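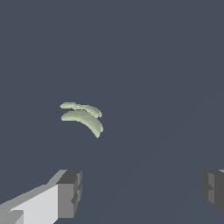 Last changed: 12 Jan 2023

Drolleso sim set, v2

Garage arm project, simulation half. Real arm is still in pieces on Thanasis Tzavaras's bench, so everything in here is rendered. White arm, gray two-finger gripper, soft green pieces, plain blue-gray backdrop. No floor texture, dont ask for one yet.

500 episodes, 26 held out for testing. Split list is in splits.txt, don't reshuffle it.
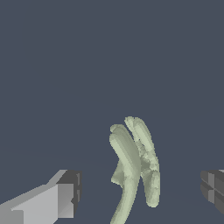

Soft body mesh is lumpy in places. Known, see issue 9. Marichka Kuzmenko has a finer mesh but it runs at half speed on the shop PC so its off by default.

To run: unpack, set the data path in config, start the Hladun viewer. Wrist and side views load seperately.
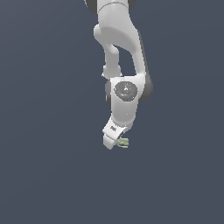
Side view, gripper with nothing in it.

Todo: depth, joint limits for the wrist, license file. Bugs to Mahtab.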